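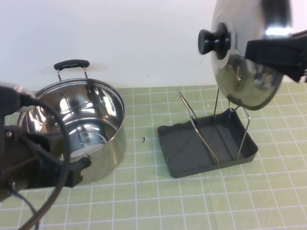
Notes diapo 2 : la casserole et le couvercle

Bon, là je laisse les gens regarder deux secondes avant de parler. Deux bras, une casserole en inox, un couvercle, un égouttoir avec son bac gris. Demander à la salle : qui a déjà travaillé en plonge ? (Il y a toujours des mains qui se lèvent, et ce sont elles qui poseront les bonnes questions à la fin !)

Raconter la cuisine centrale de Nastham : 2 000 repas par jour, 13 personnes en cuisine, et le rangement de la batterie qui tombe toujours sur les derniers arrivés. Moi j'y ai fait six mois, j'ai encore le bruit des couvercles dans les oreilles.

Citer Tuulikki Räsänen, cheffe d'équipe : « Je ne veux pas qu'on me parle de postes supprimés ou sauvés, je veux savoir qui fait quoi à 15 h. » Pause. Ne pas commenter tout de suite.

Diapo 3 : ce qui bouge dans la journée 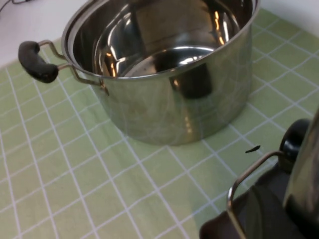

La marmite en inox, vue de près. Poignée noire sur étrier métallique.

Parler des poignets (l'équipe en parle avant même le salaire). Puis du revers : avec les bras, il faut quelqu'un qui surveille, qui relance, qui sait dire stop. Ce quelqu'un, c'est un métier, donc une formation et une ligne sur la fiche de paie. À Nendham on l'a oublié et ça s'est mal passé, je le dis franchement.

Si j'ai le temps : l'anecdote de Siiri Sjöberg et du planning en papier. Sinon je saute directement à la diapo 4, les questions des syndicats.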